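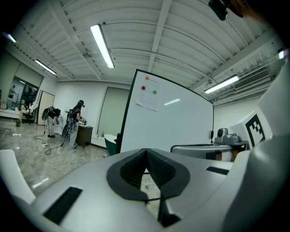 Vol. 14, No. 2

3.2 Workshop build and working area

The hand-held grippers were built in the shared workshop at Kedville by Tin-yau Yuen and I-hsuan Tai, using printed shells from Clasden and the Grisora logging software. Each gripper carries a printed marker pattern so that its pose can be recovered from video. The shells were sanded by hand at the joints, and the trigger spring was replaced once, in March, with a softer one.

The room was left much as its members keep it. Cables run over the floor to a shared power strip, and several people may work at the same time, some with a headset and a backpack rig. We made no attempt to clear the background, as the method of Wei has to cope with ordinary clutter. The ceiling lights are fluorescent, and flicker was removed by fixing the shutter time.

The mobile whiteboard was chosen as a work surface for a practical reason - it has a narrow ledge at its base, and a ledge is hard to reach into with a wide jaw. An early version of the shell fouled the ledge on most approaches. The outer edge was cut back by 2 mm and the problem became rare (Figure 2).

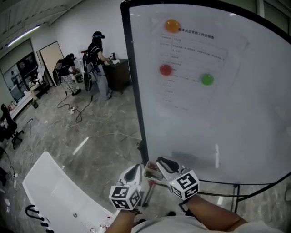 Figure 2. Both grippers at the base of the mobile whiteboard, with the marker tray between them.

Pose error was checked at a working distance of roughly 80 cm. Over 2,000 logged positions, the larger errors fell where one marker cube hid the other from the head camera. These positions were kept in the log and flagged.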